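Coldale Household Automation Program
Task Readiness Checklist – Garment Handling, Bedroom Site
Period: May 2025
Inspector: Ljubica Shehu
Reviewed by: Adom Agbenyega

Scope. The checklist records whether clothes folding at this site may move from hand-held gripper work to an unattended machine. Each item is marked Pass, Hold or Fail. A Hold must be cleared in writing by the reviewer.

Section A – Room and Surroundings

A1. Fan mounted clear of the work area: Pass
A2. Walking path free of stands and racks: Hold
Comment: The coat rack must be moved or added to the site map before any mobile base is brought in.
A3. Bedding edges secured: Hold
Comment: Patterned borders confuse edge detection. The Plumaddale unit mistook a quilt seam for a shirt hem in 8 of 30 bench trials.

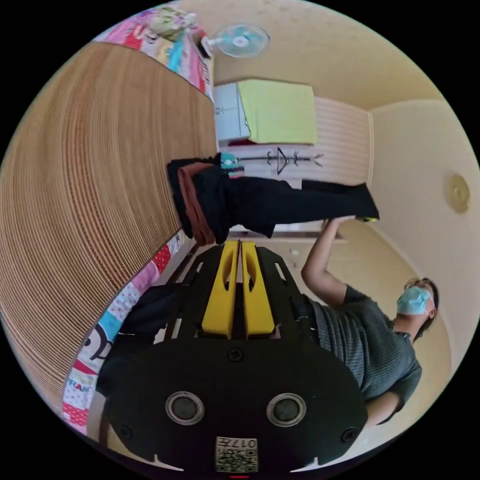

Item B1. Black trousers held up by hand, gripper below.

Section B – Garment Presentation

B1. Garment can be lifted and held out by a person: Pass
B2. Garment can be lifted and held out by a machine: Fail
Comment: Dark trousers remain the hardest article on the list. The folds hide the waistband, and the machine cannot yet tell front from back. S. Gbeho asks that light-colored trousers be tested separately.
B3. Face covering available to staff on request: Pass

Section C – Laying Out and Folding

C1. Surface large enough for a full-length garment: Pass
C2. Surface firm enough for finger contact: Hold
Comment: A mattress gives under load. Force limits were set on a table and do not carry over. 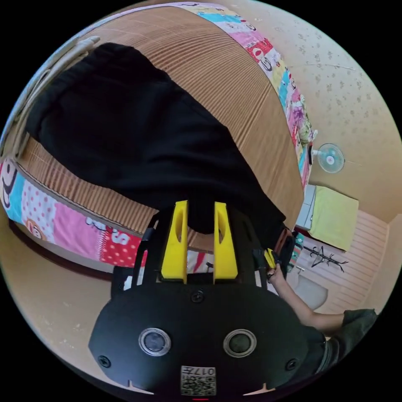 Item C1. Black garment laid across the bed, fingers upright at the near side.

C3. Hands kept clear of the fingers during closing: Hold
Comment: Acceptable for hand-held work at low speed. Not acceptable for unattended work, where a clear zone must be marked first.
C4. Small articles removed from the surface before folding: Hold
Comment: Straps and cords are to be taken off the bed or tucked fully away.

Section D – Finding

Not ready for unattended use. Towels may proceed to a supervised trial. Trousers stay with staff until B2 is repeated and passed. Next inspection in June, S. Akyol to attend.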